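The Amovia bakery will give its unsold bread to visitors of the town library, starting in August. Every afternoon at 3, the baker will bring what is left from the morning and put it in baskets near the entrance. 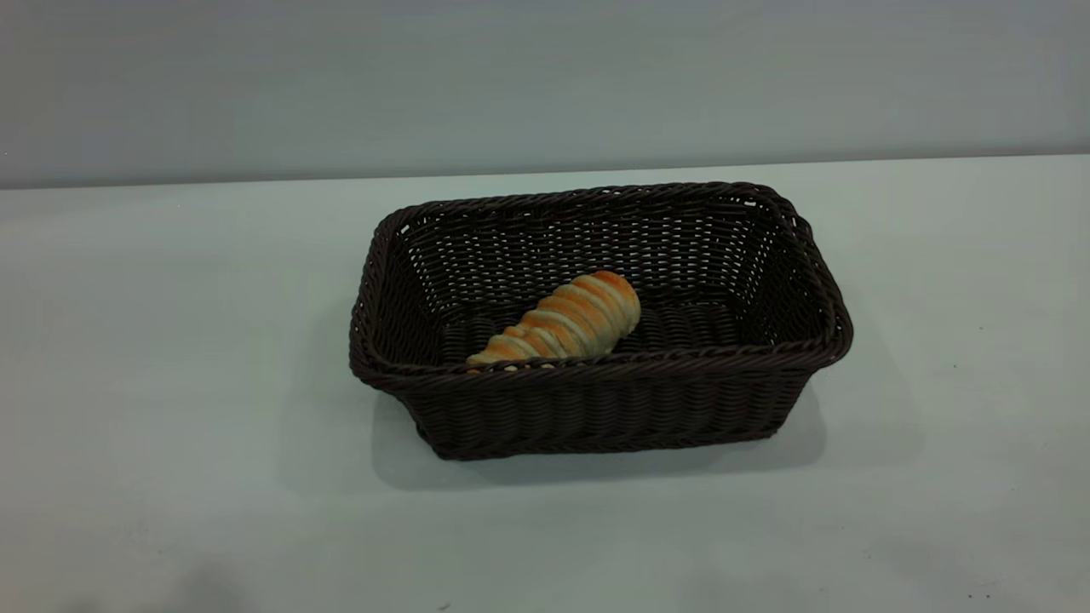 Dalibor Kováčik

A bread roll in a dark woven basket needs no label and no ticket, says the library. People can take up to two rolls each. The bakery counted 400 unsold rolls in one month. Whatever is still there at closing time will go to the Pernar farm.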